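컨베이어 픽업 셀 정비 회의록

일자: 2026년 4월 14일
장소: 2층 소회의실 (중간에 현장 이동, 3번 안건은 셀 앞에서 진행)
참석: 설비보전, 생산기술, 품질, 라인 주간조. 외부 Stojan Softić (Drakureck)
불참: 구매 (별도 공유 예정)
작성: Stojan Softić 구술분 포함, 보전 쪽에서 정리. 급히 친 거라 오타 있으면 알려주세요

1. 지난 회의 후속

- 손목 커넥터 간헐 통신 끊김. 케이블 교체 완료. 교체 후 재발 보고 없음. 단 야간조 로그 아직 다 못 봄. 이번 주 안에 확인.
- 예비 케이블 Brilport에 발주. 납기 회신 대기. 지난번처럼 길이 다른 거 오면 안 되니까 발주서에 도면번호 꼭 적을 것.
- 티칭펜던트 보호필름 건은 종결.
- 셀 점검표 개정안: 품질에서 의견 냄. "이상 없음" 한 칸으로 묶지 말고 손끝, 손목, 케이블 따로 체크. 반영하기로.

2. 파지 실패 건

라인 주간조 보고. 작은 흰색 홀더 잡을 때 미끄러지거나 기울어진 채로 들리는 경우 있음. 다른 품목은 문제 없음. 주로 오전 기동 직후.

생산기술 의견: 엄지 원점이 조금씩 밀리는 것 같음. 12월에 원점 다시 잡은 뒤로 손댄 적 없음.
보전 의견: 손끝 마모도 같이 봐야 함. 원점만 잡으면 또 돌아옴.
품질: 제품 쪽 치수 편차는? → 최근 로트 측정값 규격 안. 제품 문제로 보긴 어렵다는 데 동의.

벨트 속도를 낮추자는 얘기 나왔으나 보류. 앞공정이랑 안 맞음. 원점, 손끝부터 보고 그래도 안되면 다시 논의.

3. 현장 확인 (셀 앞)

벨트 세워 놓고 저속 수동으로 파지 자세 확인. 홀더는 벨트에 올린 상태 그대로, 손이 위에서 내려와 감싸는 자세. 엄지가 앞면을 누르고 나머지 손가락은 윗부분을 감쌈. 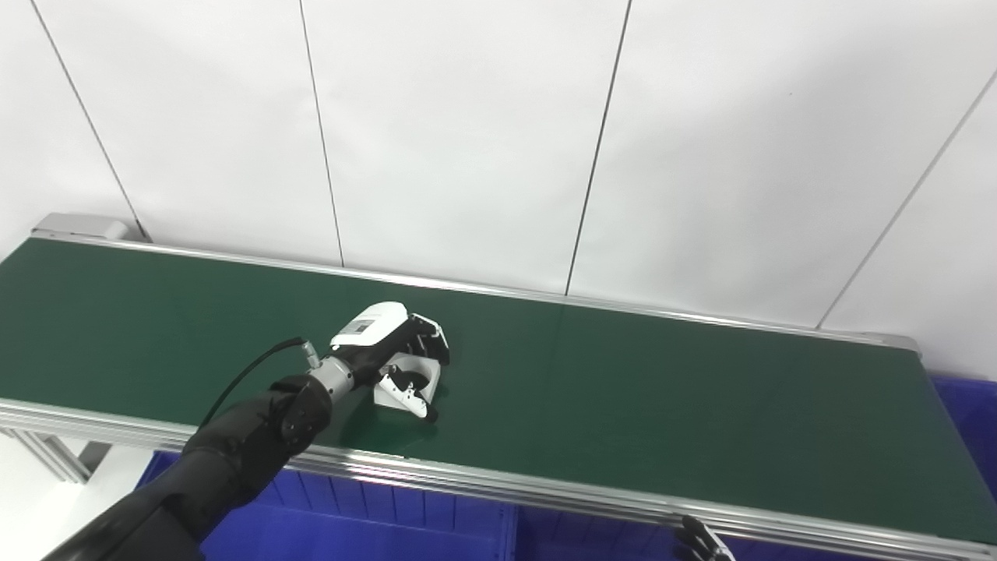 사진: 벨트 위 흰색 홀더를 감싼 로봇 핸드
(설명: Stojan Softić, Drakureck 현장기술지원, 핸드·그리퍼 담당)

Softić 설명 요약 (통역 거쳐서 표현 조금 다를 수 있음):

- 홀더 위쪽이 곡면이고 트여 있어서 위에서만 누르면 힘이 한쪽으로 샘. 엄지가 먼저 닿고 손가락이 따라와야 함. 현재 프로그램은 동시에 닫힘. 순서 바꿀 것.
- 엄지 지령값은 작업자가 임의로 올리지 말 것. 기울어진다고 힘만 올리면 관절 쪽이 먼저 상함.
- 손목 쪽 케이블 고리는 여유 남겨 둘 것. 타이로 바짝 묶어 놓으면 팔 돌아갈 때 커넥터가 당겨짐. 지난번 끊김도 그쪽 가능성 높다고 함.
- 손끝 흰 부분 청소는 마른 천. 알코올 쓰지 말것. 주간조에서 그동안 알코올 썼다고 함 → 바로 중단.

질문(라인): 원점 잡을 때 홀더를 잡은 상태로 해도 되나. → 안 됨. 빈손으로, 손가락 다 편 상태에서. 현행 작업표준 문구가 애매함. 수정 필요.

질문(품질): 손끝 교체 기준? → 파지 2000회마다 육안 점검, 교체는 상태 보고 판단. 횟수만으로 무조건 교체는 권하지 않음. 카운터는 핸드 제어기에서 읽을 수 있음. 보전에서 화면 위치 캡처해서 점검표에 붙이기로.

질문(생산기술): 닫힘 순서 바꾸면 사이클 얼마나 늘어나나. → 지연값에 따라 다름, 최대 6% 정도 본다고. 앞공정 대기시간 안에 들어가는지 생산기술에서 계산.

4. 벨트, 주변

- 벨트 장력: 좌우 균형 다음 정기점검 때 측정. 지금 당장 조정 필요하다는 의견은 없음.
- 알루미늄 레일 체결 볼트 조임 확인. 토크값은 Tendis 매뉴얼 기준. 매뉴얼이 구버전이라 신버전 요청.
- 파란 상자 위치. 컨베이어 아래에 두는 건 유지하되 다리 쪽 통로 막지 않게. 바닥 테이프로 위치 표시하자는 제안, 채택.
- 셀 청소 주기는 기존대로.

5. 기타

- Chrysikopoulos 쪽 센서 데모 제안 들어옴. 손끝 미끄럼 감지용. 관심은 있으나 이번 분기 예산 없음. 자료만 받아둠.
- 교육: 원점 잡는 법 아는 사람이 교대조마다 2명은 있어야 한다는 의견. 현재 야간조 부족. 교육 자료는 보전이 초안, Softić 검토.
- 예비 손끝 재고 11개. 당분간 추가 발주 안 함.

6. 결정 및 할 일

보전: 엄지 원점 재설정 (빈손, 손가락 편 상태). 야간조 로그 확인. 손목 케이블 타이 풀고 여유 확보
보전: 점검표 개정, 카운터 화면 캡처 첨부
생산기술: 닫힘 순서 변경 프로그램 작성, 사이클 계산. 시험은 보전 원점 작업 끝난 다음에. 순서 바뀌면 안 됨
품질: 변경 후 홀더 기울기 확인 방법 정하기. 측정 양식 공유
라인: 알코올 청소 중단 전 조 전달, 상자 위치 테이프
구매: Brilport 납기 재확인, Tendis 매뉴얼 신버전 요청
Drakureck: 엄지/손가락 지연값 권장 범위 메일로 회신

미결: 벨트 속도 건. 원점, 순서 변경 결과 나온 뒤 재논의. 손끝 교체를 보전이 할지 라인이 할지도 결론 못 냄, 교육 일정 잡으면서 같이 정하기로.

다음 회의: 시험 결과 나오면 소집. 날짜는 생산기술에서 메일로 공지. 수정할 내용 있으면 작성자한테 회신 바랍니다.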